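Tilville Garment Reuse Study – Interim Progress Report
Prepared for the Suleo fund, 27/06/2024

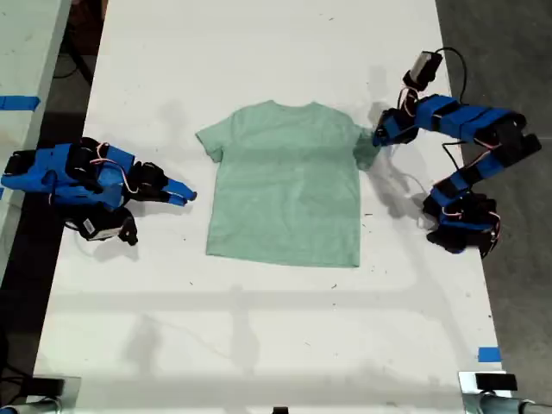
What does the study need to establish before the second payment is released?
It needs to establish whether used cotton and cotton-blend tops collected in Tilville can be graded for resale at a cost below their average selling price. The grading trial is complete; the cost figures are partly in.

1. Collection
Collection opened in January at the Ko Street depot and was extended to the three satellite bins after the permits cleared. Intake to date is some 900 garments. Of these, 396 were tops within the scope of the study. The remainder (trousers, outerwear, household linen) went to the existing bulk buyer under the terms already reported and is not discussed further.

Contamination was higher at the satellite bins than at the depot. Sumeya Worku has changed the bin signage and moved the north bin under cover. It is too early to say what effect the changes have had.

2. Grading trial
Each top was assessed for fabric condition, seam integrity, staining, shape retention and label legibility. Grades run from A (resale without treatment) to D (fiber recovery only). Yi-chun Tu and Tsung-han Fu graded a shared set of 100 tops independently, without sight of each other's sheets. Most disagreements fell between B and C and concerned pilling. Light-colored knits also gave trouble under the original lamps, where faint underarm staining was missed on first inspection. The lamps have been replaced and the affected lots regraded.

The B/C boundary has been rewritten. Pilling confined to the side panels no longer lowers the grade. Pilling across the chest does.

3. Laundering and pressing
All B-grade tops were washed at the standard warm setting and line dried. Shrinkage was measured at the body length and chest width, with the garment laid flat and smoothed by hand. Readings taken on hanging garments in the first lot were discarded – the knit stretches under its own weight and the figures could not be compared.

4. Costs
Labor time per garment has been logged for sorting, inspection and pressing. Water and power are still estimated from the depot's quarterly bill. Rosalinda Cabrera has requested a separate meter for the wash area. Until it is fitted, the unit cost should be treated as provisional and should not be quoted outside the fund.

5. Resale
Kina has agreed to take 4 consignments of graded tops on a sale-or-return basis. The first was delivered on schedule. Sales data will be supplied at the close of each consignment.

6. Changes to the work plan
The fiber recovery test has been moved behind the second consignment so that enough D-grade material is available for a full bale. No change to the total budget is requested. An underspend on transport will be carried into laundering, subject to the fund's approval.

Contact for queries on this report: Cheuk-hei Tsang, project lead.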